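The library survey, again

Gorkcombe has sent us another survey. The last one asked whether we were satisfied with library opening hours, and 3000 of us said no, we were not, could it please stay open past 6 during essay season. The university thanked us warmly for our engagement and bought new beanbags.

I am in my third year of Politics, so I ought to be used to consultation by now. This one has 30 questions. Question 5 asks how far I agree that the library "reflects my journey". I put "slightly", on the grounds that my journey is mostly the bus from Skoltarcombe and both of them smell of wet coat.

Gladys Okoth, our student rep, went to the October meeting with a proper list. Late opening, plug sockets on the second floor, and more than one copy of the book that all of us are told to read by the same morning. She was given half an agenda item, just after car parking. The minutes record that her points were "noted", and so was the car parking.

Oisín thinks we should refuse to fill it in. I can see the appeal, but then we'd be written up as having no strong views — and I have several, most of them about sockets. So I've done mine, all 30 questions, and used the comments box until it stopped letting me type.

It closes at the end of term. The beanbags are quite comfortable, I'll give them that.

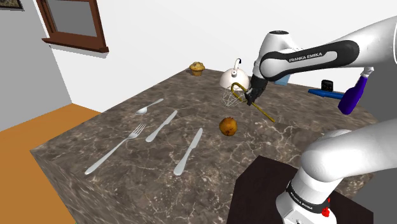
Robot arm and muffin on a marble-patterned tabletop (computer render)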